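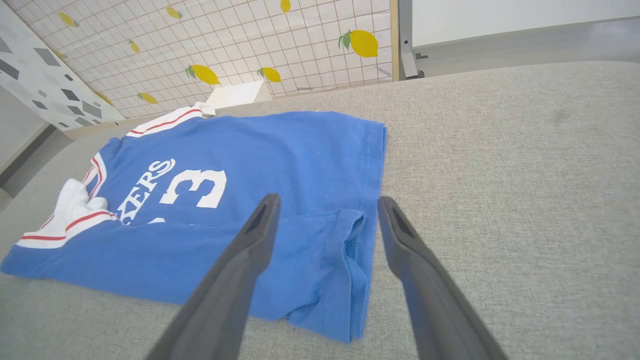 Koler revises care guidance for printed knit jerseys

Dec 12, 2022

Textile testing firm Koler has published revised home-care guidance for polyester knit sportswear with applied lettering and numbers. The new text replaces a single line on wash temperature with separate limits for washing, drying and storage.

The revision follows a bench study of 206 garment samples run at the company's Tully laboratory. Each sample carried either a heat-applied transfer or a screen-printed panel. Samples were washed on a standard household cycle, dried by one of 4 methods, and examined for cracking, edge lift and color transfer.

Drying method had a larger effect than detergent type. Of the samples that were line dried inside out, 91 percent showed no edge lift at the end of the test. Results for high-heat tumble drying were lower for both print types, with heat-applied transfers the weaker of the two. Low-heat tumble drying fell between them.

Color transfer was measured separately. Contrast trim at the collar and armhole took up dye from the body fabric mainly when garments were left damp in a pile after the cycle ended. Garments removed promptly showed little change under the same wash conditions.

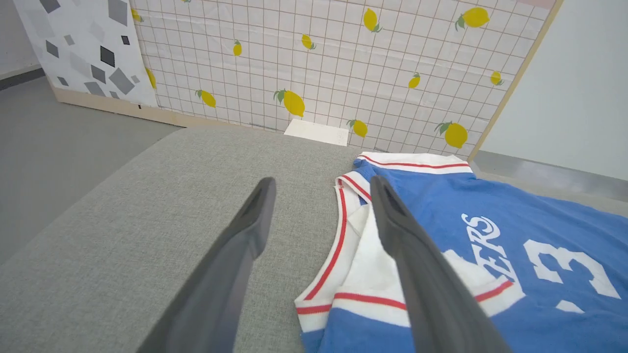

A blue jersey with white collar and trim edged in red.

Shuzhen Mao, who led the study, said the storage section was added late in the work. "A fold held under weight for a month left a line in the print that a short wash did not remove," Mao said. The guidance now advises hanging printed garments or folding them so that the crease falls outside the lettering. It also advises against ironing directly on any printed area, including with a press cloth.

The laboratory used a Maveck abrasion tester for the wear portion of the study, set to 1000 cycles per sample. Koler said abrasion results did not differ enough between print types to support separate advice, and that section of the guidance is unchanged.

Apparel supplier Veltimex, which provided part of the sample stock, said it will adopt the new wording on sewn-in labels as existing label supplies run out. Garments already in stores will keep the earlier text.

The study did not cover sewn twill lettering, embroidered badges or cotton blends. Koler said work on sewn lettering is planned but gave no schedule. The revised guidance and the test method summary are available from the company on request.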